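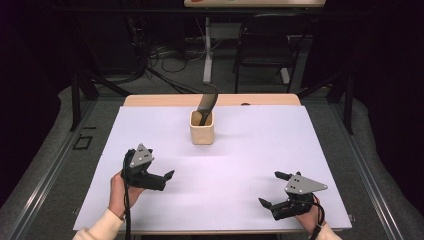
Home | Contents | Random article | Recent changes | Help

Sirstead Open Laboratory Day

The Sirstead Open Laboratory Day is an annual public event held each September at the Sirstead Centre for Applied Automation in Ekirville. It consists of guided visits, short talks and live demonstrations of robotic manipulation, with an emphasis on the methods by which manual tasks are recorded for use in machine learning. Admission is free of charge. The event is organized by the Centre with the support of the Ekirville municipal library, which manages registration and lends its meeting hall for the afternoon talks.

Background

The Centre was established to serve small manufacturers in the Ekirville district, and its early open days were intended for prospective industrial clients. Displays in that period were confined to palletizing and conveyor equipment. Following requests from local schools, the program was widened to the general public, and a hall formerly used for storage was fitted with seating and a barrier rail. The present format, in which visitors move between stations in groups of nine, was adopted at the same time.

Attendance at the first public edition was recorded as 470. The most recent edition drew 1163 visitors, the highest figure to date, and the Centre introduced timed entry as a result. The doors open at 10 a.m. and the last group is admitted at 3:30 p.m.

Program

The morning is given over to demonstrations in the main hall. Four stations are normally in operation, covering mobile platforms, machine vision, inspection of welded parts, and hand-guided data collection. The afternoon comprises talks of 20 minutes each, followed by a question period. Printed programs are available at the front desk in English and French.

Hand-guided demonstration station

The best-attended station is devoted to the Saavedra project, a study of two-handed handling of household objects. In place of a robot arm, the operator holds a gripper in each hand and carries out the task directly at a table. Sensors and cameras record the motion of the grippers and the opening and closing of the fingers. The recordings are later used to train control software for robots equipped with fingers of the same shape.
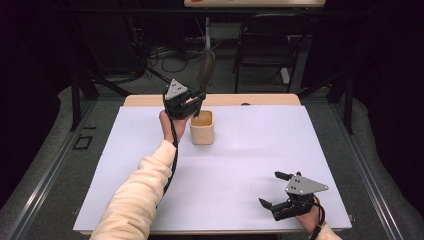 Tasks at the station are deliberately modest. They involve small items such as cups and kitchen implements, handled on a plain covered tabletop. The operator performs each task at an ordinary working pace and repeats it with the objects in altered positions. Staff explain to visitors that variation in placement is of greater value to the project than speed, and that imperfect attempts are kept and labelled separately. By the close of the last reported phase, the Saavedra collection held about 3000 recorded attempts.

Each gripper has two opposed fingers and is connected by cable. A metal plate on top provides mounting holes. The view obtained close to the fingers differs considerably from that obtained at head height, and a portion of the talk at this station is spent comparing the two. The nearer view shows the fingertips and the work surface in detail but may include only part of the object of interest, while the higher view shows both hands and their relation to the table.

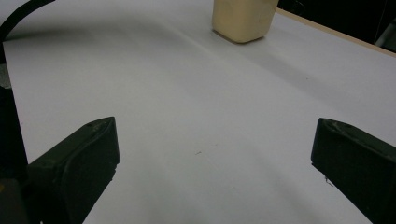

View from a hand-held gripper at the Saavedra station, with the two fingers apart and part of a beige object beyond them.

Visitors are not permitted to handle the equipment used for recording. A separate practice bench is provided near the exit, where members of the public may try an unpowered pair of grippers under supervision. Children must be accompanied by an adult at the bench.

Reception

Teachers' organizations in the district have commended the station for its clarity, and two secondary schools have incorporated the visit into their technology courses. Some visitors have remarked in comment forms that the pace of the work is slower than expected. The Centre has responded by adding a short introductory talk on why repetition is required.

Related events

A smaller touring version, comprising the vision station and the practice bench, is presented each spring at the Flullismont Regional Fair. The recording station does not travel owing to the time required for calibration.

Related articles

Ekirville Municipal Library
Flullismont Regional Fair
Hand-guided demonstration
Machine vision
Parallel gripper
Saavedra project

Shares: 14 | Comments: 3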